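The polite applause problem

By Sandra Nuttall
August 16, 2023

I have now been to enough robot open days to know when the clapping will start. It starts when the machine touches something. It does not have to do anything with it. At Hondmont's open day last week a gripper closed on the edge of a plastic bag and a man behind me said "oh, brilliant" as though it had delivered a baby.

Hondmont rents the ground floor of a former carpet showroom and is working on what its leaflet calls everyday handling. There were 60 of us, let in by turns, and a table of sandwiches at the far end that did very well. The main attraction was a pair of white arms bolted to a rail, with a bag and a few small things in front of them. The job was to hold the bag open and put the things in. My mother packed bags at a greengrocer's for 21 years and I kept wondering what she would have made of the pace.

Lanying Gu, who runs the handling work, gave the talk. She was a good deal more honest than the leaflet. Bags are horrible, she told us. A box stays the shape it was when you last looked at it, and a bag doesn't, so everything the machine has worked out about where the opening is may be wrong a moment later. She said this cheerfully. I liked her for it, and I wished whoever wrote the leaflet had been made to sit in the front row.

The leaflet promises "household readiness". I asked what that meant and was told it was a direction of travel. I asked how often the whole job gets done from start to finish with no help, and Gu said they would publish a figure when they had one they trusted. Fine. Then why is there a drawing of a kitchen on the front page, with a family in it?

My complaint is with the event more than the engineering. An open day is arranged so that visitors see the attempt and go home remembering a success. We had 13 minutes at the enclosure before the next group came in. In that time I saw the bag gripped, let go, gripped again and lifted a little. A younger colleague of Gu's filled the gaps by telling us what would come next. People nodded at the part that hadn't happened yet. On the way out I heard two of them describe it to each other as if it had.

I was told, as I always am, that I should have seen it a year ago. Perhaps I should. Progress from a year ago is a fair thing to be proud of and I don't sneer at it. But nobody buys a kettle on the strength of how bad the last one was, and councils and care homes are already being sent leaflets much like this one. A care home manager I know had two in April. She has a budget, a staff rota with holes in it and no spare afternoon to come and watch a bag being picked up.

So a modest request to Hondmont and the rest. Put a board on the wall. Write on it how many times the job was tried that day and how many times it was finished, and leave it up while the visitors are in. If the second number is small, let it be small. I would trust a firm that did that, and I would go back the following year to see the board again. I might even clap. 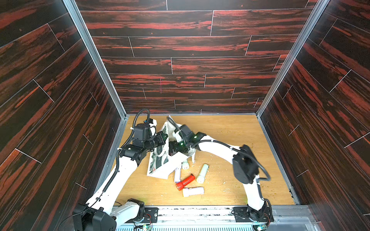

The two arms at Hondmont with the bag between them and the small items in front.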